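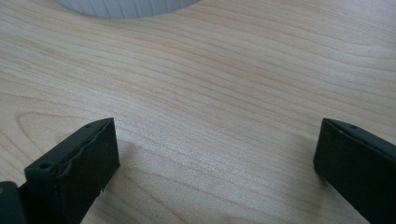 Brillimau Mug Tree and Bowl Set

Version 2, June

Summary

Brillimau is a collection of 1000 short clips about putting dishes on and taking them off a mug tree. It covers stands, mugs, cups and bowls on a small table. Each clip comes with one sentence of text that says what was asked for, a list of the items in use and a label for how the clip ended.

The set is part of the Eltutik kitchen collection. The other parts, on cutlery trays and on pantry jars, are released separately and use the same folder layout. Version 1 of this part had mugs only.

What is in the download

clips/ holds the video, one file per clip
text/ holds the instruction for each clip, plain UTF-8
items.csv lists every item, with its short name, color and material
sessions.csv says which items were out in each session
labels.csv gives the end label for each clip
CHANGES.txt lists what was added, fixed or dropped

Clips run up to 60 seconds at 30 frames per second. There is no sound. File names start with the session number, then the clip number within that session, so sorting by name gives the recording order.

Items

There are 9 item groups. A group is a stand plus the dishes that go with it. Groups do not share dishes, so if you want to hold some items back for testing, hold back a whole group.

Short names in items.csv are all lowercase with hyphens: stand-white, bowl-white, mug-blue-tall and so on. When two items in one group would get the same name, the second has a letter at the end. A few mugs were swapped out between versions, and the old names were not reused.
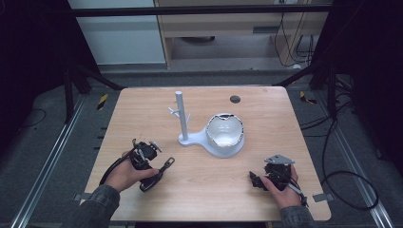

The short name stand-white covers the post, the hooks and the base together, and the items file has one row for all of it. We do not label the hooks one by one. Instructions that need a hook say "left hook" or "right hook," and on this stand that is enough, with one short hook on each side of the post near the middle. The wider round part of the base is called the pad. An instruction such as "put the bowl on the pad" means the bowl should end up where the white bowl is here, to the right of the post. If a bowl ends up partly on the pad and partly on the table, the clip is labeled "partial."

Instructions

Every instruction is one sentence, written before the clip was recorded. Typical ones:

Put the bowl on the pad.
Take the bowl off the pad and set it on the table.
Hang the mug on the left hook.
Move the mug from the left hook to the right hook.
Move the stand closer to the far edge of the table.

Left, right, near and far are always from the side of the table where the camera is facing in. Older clips had a mix of "rack," "tree" and "holder" for the same thing. In this version they all say "stand." The original wording is kept in a second column of the text index, for anyone who wants more variety in the language.

End labels

done: the dishes are where the instruction says, and nothing has fallen
partial: a dish is touching the right place but is not fully on it
moved: something not named in the instruction ended up somewhere else
stopped: the clip was ended early

Only one label is given per clip. When both "partial" and "moved" would fit, "partial" wins. Labels were checked a second time for all bowl clips and for a sample of the mug clips.
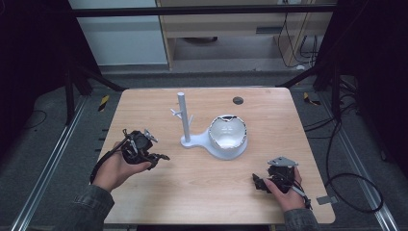
White bowl on the round end of the stand base, item group with stand-white.

Surface and light

The tabletop has a light wood grain and rounded corners. White dishes on it can be low in contrast, and the inside of a glossy bowl may pick up highlights. We did not correct exposure or color in any clip. If you crop, leave room at the far edge, where the top of the stand can get close to the limit of the view.

Known problems

Two instructions in the Plusidus split refer to a saucer that is not in the items file. They will be fixed in the next version.

Bowls are less common than mugs, and most bowl clips use the pad. There are few clips with a bowl directly on the table at the start.

Clear glasses are not included. Neither are dishes with food or liquid in them.

The "moved" label does not say which item moved. You have to watch the clip.

Splits

The main split is called Song and mixes all groups. The Plusidus split keeps whole groups apart, so the stands and dishes used for testing never appear in training. Please say which one you used when you report numbers. Results on the two are not comparable.

Use

The files are free for research and teaching. Keep this README with any copy you pass on. If you change the labels or the text, rename the set and note what you changed in CHANGES.txt.

To report a wrong label, send the full clip name, the label it has now and the one you think it should have. Reports without a clip name can't be looked up.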